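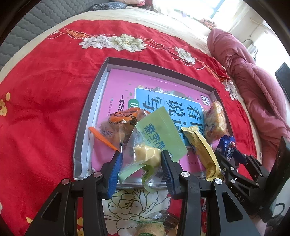 How many examples does a learning system need before it can pick up something it has never met?

Fewer than most project plans ask for, provided the examples differ from one another in the ways that matter. A count of episodes says very little about that, and it is the count that gets reported.

I have spent the past two years reviewing demonstration sets for manipulation work. The usual order specifies a task, a number of recordings and a delivery date. It seldom specifies how unlike each other the recordings should be. The supplier then does the sensible thing, sets up one table, and records the same motion until the number is reached.

The Sowerby set shows the result. It holds 3082 episodes of packaged goods being moved, all on the same matt grey board under the same lamps. A policy trained on it did well on the grey board. Moved to a patterned cloth, it closed on printed shapes. We then trained a second policy on 566 episodes from the Hallel set, recorded in homes, and it did better on every surface we tried apart from the grey board. I would not build a theory on one comparison, but I would change a purchase order on it.

Homes supply variation that a laboratory has to pay for. A bed gives way under a load. Bedding carries flowers and stitching at every scale. Daylight comes in from one side and changes during the session. A box lid serves as a tray, and its corners are worn. These conditions are awkward to list in a specification and cheap to obtain by sending hand-held grippers to people's houses.

Snack packets deserve a special mention. They are poor objects by the standards of a benchmark: clear film over part of the contents, shiny folds, crimped ends that bend, lettering that crosses the outline. Laid over one another, they leave a labeller unsure which edge belongs to which packet. Several teams exclude them for that reason. I think the exclusion is a mistake. A system meant for kitchens and bedrooms will meet film packaging daily, and a clean set of wooden blocks teaches it nothing about where film ends and food begins.

There are fair objections. Home recordings are harder to audit. Privacy checks take time, and at Grallico they took longer than the recording itself in February. Operators differ in habit, so one person pinches the sealed end and another grips the middle. Some buyers call this noise. I would keep both grasps and record which operator made them, so that anyone who wants a narrower set can filter for it later. A grasp that was never recorded cannot be recovered by filtering.

My proposal is modest. Orders should set a limit on episodes per arrangement. Sitiria now uses 200 per room, with objects changed between sessions, and its total of 3000 is spread accordingly. The limit is arbitrary and probably too high. It still obliges the supplier to move on to another room, and it gives the reviewer something to check besides the total.

Failed grasps should also be delivered, marked as failures and kept in a separate folder. At present most suppliers delete them before anyone has looked.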